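3.2 Reports taken at the front desk

We began with the desk logs of the Skokonitz precinct, and we are grateful to Thierry Hoarau for walking us through handwriting that none of us could have managed alone. The logs hold 603 theft reports, most of them for small things like bicycles, phones and garden tools.
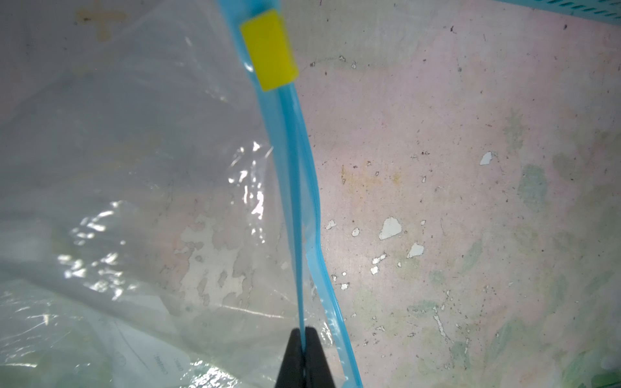
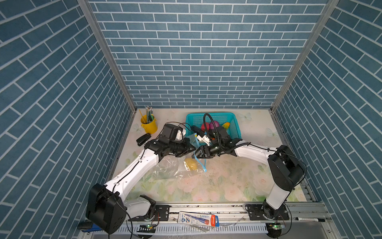
Figure 8. Clear plastic bag with blue zipper seal and yellow slider (first image); two robot arms at a table with a floral print (second image).

Of these reports, 239 were taken in person, and it was a pleasure to find how much more the officers wrote down when the owner was standing in front of them. Descriptions ran longer, serial numbers turned up more often, and neighbors were mentioned by street if not by name. Reports phoned in tended to stop after a line or two. Bright and Verhoeven found much the same pattern in Redier, although their desk closed at noon and ours stayed open until evening. We left out 15 reports that had been entered twice, most of them in October, when the precinct was changing over to new forms.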